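Stamard Open Workshop

The Stamard Open Workshop is a public open day on robotics and automation held each October by the Stamard Technical Institute. It presents student and staff projects in working condition to families, local schools, and small businesses. Admission is free. The event is organized by the institute's Department of Applied Automation and is best known for its drawing and writing machines, which have appeared in every edition.

History

The open day grew out of an end-of-term demonstration for first-year students and their relatives. Yaneth Bedoya, then a lecturer in control systems, proposed that the demonstration be opened to the town and moved from the lecture hall to the laboratories, so that visitors could stand beside the machines and speak with the people who had built them. The first edition occupied 2 rooms and presented 8 projects. Attendance was not recorded.

Later editions extended into the corridor between the mechanical and electrical laboratories. The program now opens at 10 a.m. and closes at 4 p.m., with a pause at midday during which the machines are shut down and checked. The largest edition to date presented 44 projects — a figure that included several entries from the nearby secondary school in Predel.

Format

Projects are grouped by task: sorting, moving, measuring, and writing. Each group has a coordinator who draws up the timetable and decides which machines may run at the same time. Demonstrations are short and are repeated through the day. Between runs, visitors may ask to see the control program, and most teams keep a printed copy of it on the bench.

The institute does not award prizes. A proposal to introduce a public vote was considered after the third edition and set aside, on the grounds that smaller projects would be placed at a disadvantage. Teams instead receive written comments from the department, which are returned to them before the winter term.

Atia and Cusi

Two of the longest-running exhibits are Atia and Cusi. Atia is a conveyor that sorts bottle caps by color. It was built by second-year students and has been rebuilt twice, most recently with a quieter motor. Cusi is the name given to a series of writing arms developed under the supervision of Vanderleia Bezerra, who teaches mechanical design. The arms are intended to show how a few hobby-grade parts can be combined into a machine that makes legible marks.

Parts for the Cusi series are largely 3D-printed on the premises, and the joints are driven by small servo motors. An ordinary marker serves as the writing tool.

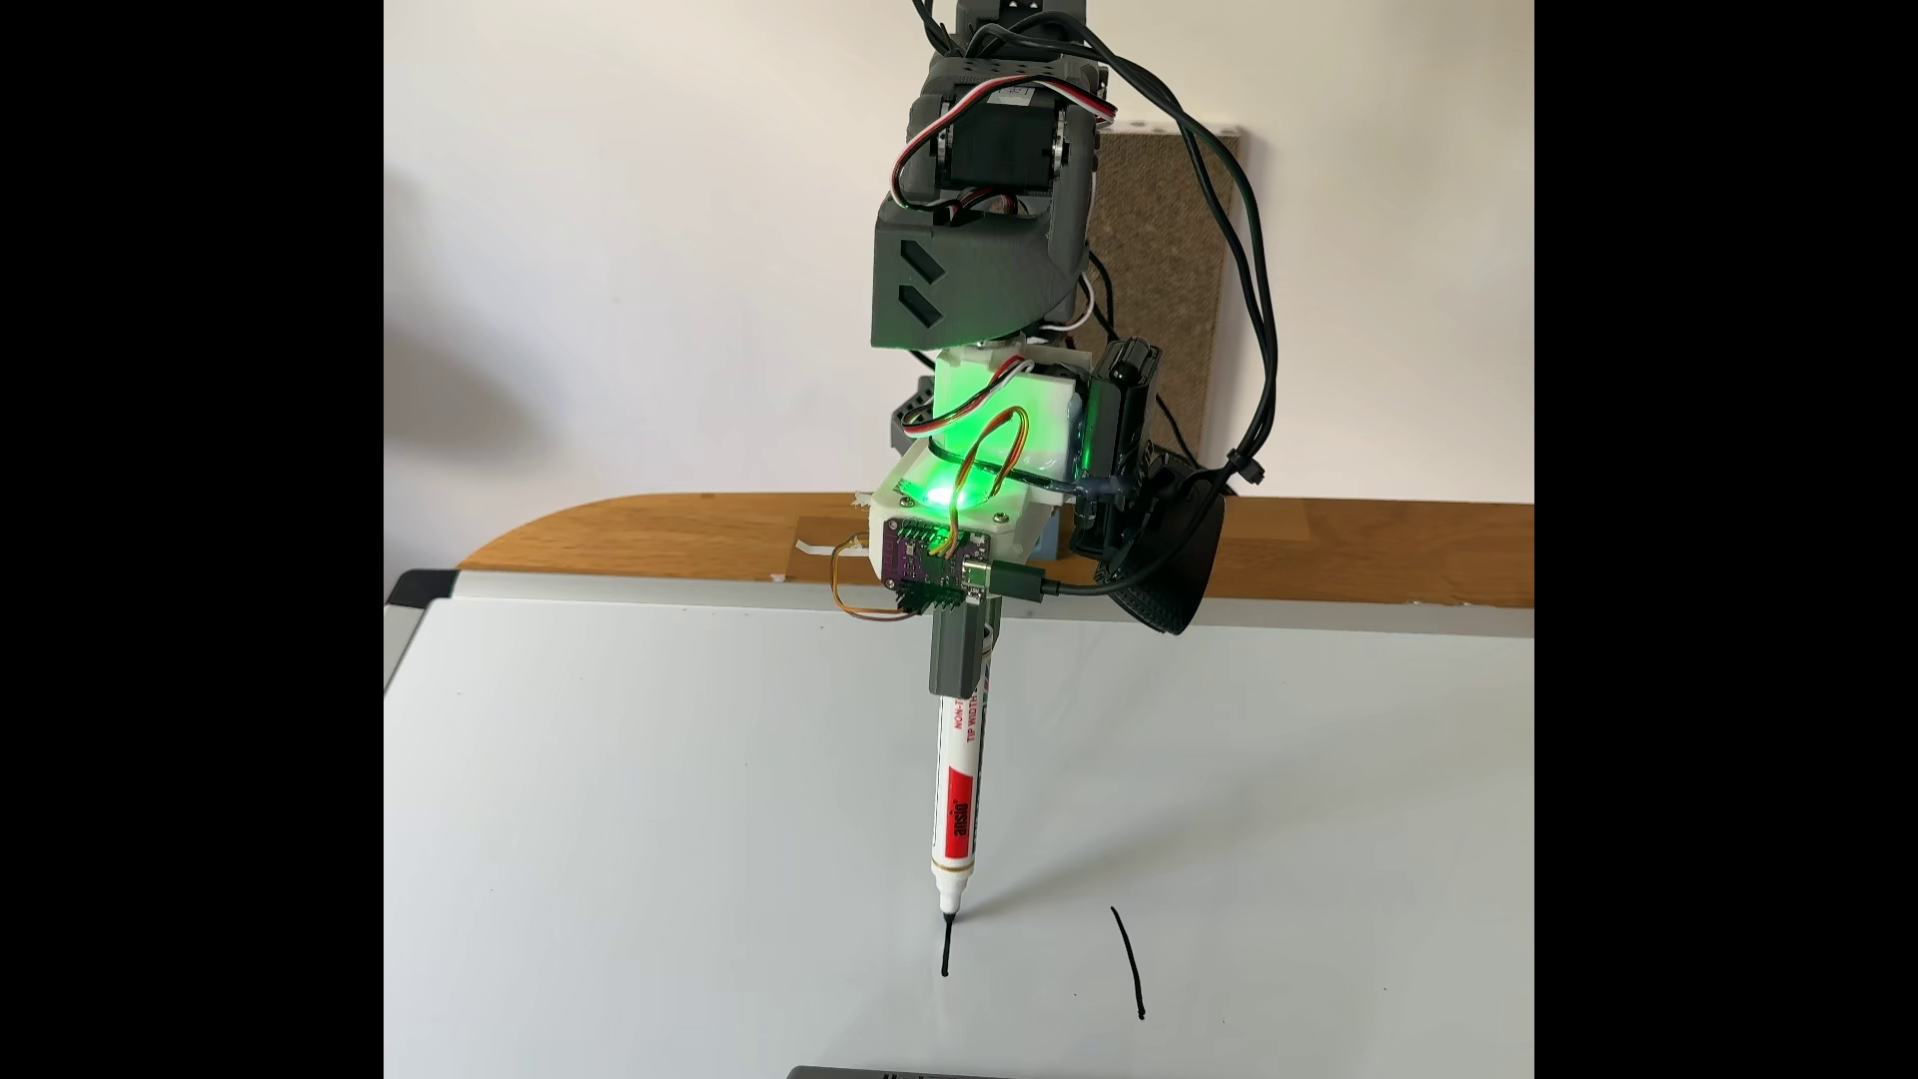 Pen pressure has been the main technical difficulty throughout the series. Too little leaves gaps in the line, and too much bends the tip and pulls the stroke to one side. Bezerra's teaching notes advise students to adjust the height of the pen holder before making any change to the program, and to test with single strokes before attempting a full letter. Curved letters are left until last.

Visitors may request a short word, generally a first name of no more than 8 letters. Requests are written on slips and taken in order. In busier years the slips have been closed early in the afternoon.

School Visits

The first hour of the open day is reserved for school groups. Pupils are divided into parties of 4, each led by a student guide, and are given a worksheet on which to draw the path they expect a machine to follow. Bedoya prepared the original worksheet, and a revised version remains in use. Teachers may borrow a set of printed joints and motors for classroom work during the following term.

See also

Educational robotics
Drawing machine
Servo motor
Predel Secondary School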